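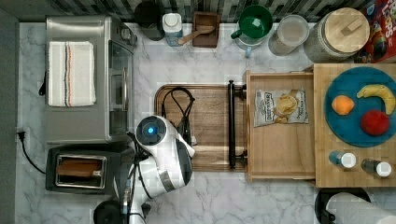

Stistora Side Drawer, open beside a cutting board.

Stistora Side Drawer with butcher-block top
Made by Nosix
Delivered built, handle fitted

The Side Drawer is a small one-drawer cabinet for kitchens where the worktop has to do everything. It takes up the end of the counter, gives you a covered place for the things that usually lie about next to the toaster, and gives you the same patch of surface back on top. The drawer pulls out sideways along the counter, so you can stand at the chopping board and reach into it without stepping back.

We have stocked the Stistora range since it was a plain box with a lid. The current version has a full drawer on metal slides and a bar handle, and it is the one we sell most of.

What it is for

Mostly dry food in packets. Crisps, crackers, opened bags of nuts, tea, stock cubes, the half packet of noodles. These are awkward in a tall cupboard, where they fall over and get pushed to the back, and they look untidy in a bowl. In a shallow drawer they lie flat and you see them all when you open it.

It also does well as a bread-side drawer, with the knife, the butter dish lid and the bag clips in it. Some customers keep it for packed lunches only. If you want it for heavy things such as tins or full jars, please read the section on load before ordering.

The drawer is not airtight and does not keep food fresh by itself. Close your packets first.

The drawer box

The box has four straight sides and a flat bottom. It is made in a light wood with a clear finish inside and out, and it is put together with screws that you can see near the corners. We are sometimes asked whether these can be covered with plugs. They can, but we would leave them as they are, as they let you tighten the box if it ever works loose.

The slides are metal and are mounted on the outside of the box walls. This leaves the inside clear from side to side, so nothing catches a packet as you lift it out. Inside width is 231 mm. The bottom panel is fixed and cannot be taken out for washing.

The handle is a straight black metal bar, long enough to take hold of anywhere along it. You can pull it with a finger or two when your hands are floury, or hook it with the side of your hand. It comes in black only. The fixing holes are a common spacing, so a handle from most hardware shops will go on if you would like another colour.
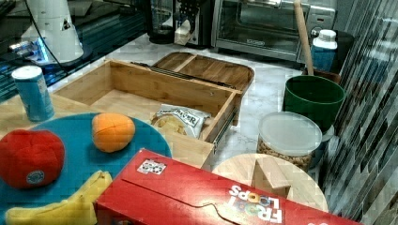

The top

The top of the cabinet is butcher block, finished with a food-safe oil. It is meant for standing things on: a fruit plate, the salt, the bottles you reach for while cooking. A round plate sits well on it, and so will a tray if you do not mind it running over the edge a little.

You can cut on it, but it will mark, and sooner or later you will wish you had used a board. Hot pans should go on a trivet. The oil finish gives no protection against heat, and a scorched ring has to be sanded out.

Wipe up water when you see it. Left overnight, a wet cup base will leave a pale mark. This usually goes with a light rub of fine paper and a fresh coat of oil.

Where to put it

The cabinet needs a flat, level surface. Stone, laminate, solid wood and tile are all suitable. On tile, check that a foot is not sitting in a grout line, or the cabinet may rock.

Think first about which way the drawer is going to open. It needs clear counter in front of it for its whole travel, and this is where most people go wrong. They measure the cabinet, find that it fits, and then find that the drawer meets the toaster. Before you order, pull a shoebox lid or something similar along the counter where the drawer would go, and see what it hits.

A cutting board can lie next to the drawer when it is open. When the drawer is closed the gap is free again, and the board can be moved across if you need the room for rolling out pastry or sorting shopping.

Keep the cabinet well clear of a hob and out of the steam from a kettle. Heat from a toaster oven is less of a problem if the two are at opposite ends of the counter. We do not advise putting them side by side. Power cables should run behind the appliances or along the wall and never across the path of the drawer.

The cabinet has rubber feet, and on a polished top these grip well enough in normal use. If there are small children in the house, or if you tend to pull hard, use the two fixing pads in the bag with the instructions. They hold to smooth surfaces and can be removed later with warm water and a thin plastic scraper. 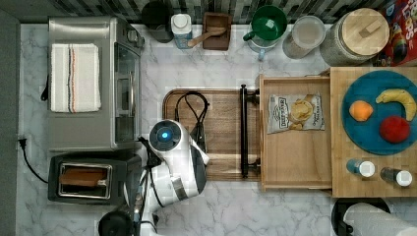 One buyer wrote to say that the drawer had ended a long-running argument over where the crisps should go, but that she wished she had thought harder about left and right before ordering. She is right-handed and had put it on the right, with the drawer opening towards her board, and she said this was fine for taking things out and less good for putting shopping away, as the bags were always on the other side of it. She asked whether the cabinet could be turned.

It can. The cabinet is finished on all its faces, including the back, so it may stand at either end of a counter. Turn the whole cabinet round and the drawer opens the other way. Nothing has to be unscrewed. What you cannot do is have the drawer open from both ends, as the slides have a stop at the back.

Load and wear

Nosix gives a drawer load of 5 kg, spread over the bottom. That is far more than anyone will reach with snack packets, but it is easy to pass with jars of flour or sugar. These are better kept on the counter along the wall, where you can get at the lids. An overloaded drawer will still open, but it will sag at full reach and the slides will start to grate.

The slides are tested by the maker to 2,000 openings with the drawer full. In our own shop kitchen the first one we put in is still in use and has needed a drop of oil on the slides and nothing else. The handle screws did loosen in the first month or so, as handle screws do, and a turn with a screwdriver put that right.

If crumbs get into the slides, open the drawer fully and use a dry paintbrush or the thin nozzle of a vacuum cleaner. Do not spray them with kitchen cleaner, which takes the grease off.

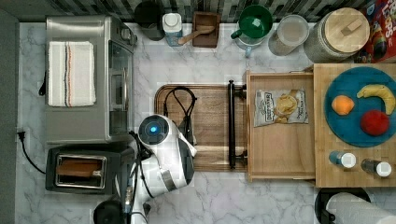 To take the drawer out altogether, pull it to its full reach, press down the small plastic lever on one slide, lift the one on the other side, and draw the box towards you. It goes back by lining up the runners and pushing firmly until it clicks. Empty it first. We have had a drawer come back with a cracked corner from being dropped while full, and that is not covered by the guarantee.

Cleaning

Inside: brush out, then wipe with a cloth that has been wrung out well. Leave the drawer open until it is dry. A sheet of greaseproof paper cut to the size of the bottom saves a lot of wiping and can be thrown away when it gets greasy.

Outside: the same damp cloth. Washing-up liquid is fine in small amounts. No scouring pads, no bleach, no oven cleaner.

Top: oil it when it begins to look dry and dull. In a busy kitchen this may be every couple of months. Put on a thin coat, leave it for a quarter of an hour, and rub off what has not soaked in. Lay the used cloth out flat to dry outdoors before you bin it, as oily rags can heat up by themselves if they are bunched up.

Things that go with it

Jullico divider set. Thin wooden strips that slot together and stand in the drawer. Useful for tea and small packets, less so for crisps, which need the full width. The strips can be trimmed with a fine saw.

Sotomayor open tray. A shallow wooden tray with raised edges for the counter behind or beside the cabinet. It comes plain or with partitions. The colour is close to the drawer but we cannot promise a match, as both are natural wood and darken with time.

Nosix top oil. The same oil as used at the factory. Other food-safe oils will do, as long as you stay with one kind.

What is in the box

Cabinet with drawer fitted
Spare handle screws
Fixing pads
Instruction sheet

The packets, plates, boards and other kitchen items in our photographs are not included.

Delivery and guarantee

The cabinet is sent in a single carton with the drawer taped shut. Cut the tape before you lift the cabinet out, and do not carry it by the handle. Please check the corners of the top on the day it arrives and tell us about any damage before you use it.

The guarantee is for 2 years and covers the cabinet, the drawer box and the slides. It does not cover scorch marks, water marks or knife cuts on the top. Replacement slides and handles can be bought from us separately, and we keep them for older Stistora cabinets as well. If you are not sure which version you have, look under the drawer for the stamped letter and quote it when you write.

Orders placed in August may take longer than usual, as the Nosix workshop closes for part of the month. The stock line next to the price shows what we have on the shelf.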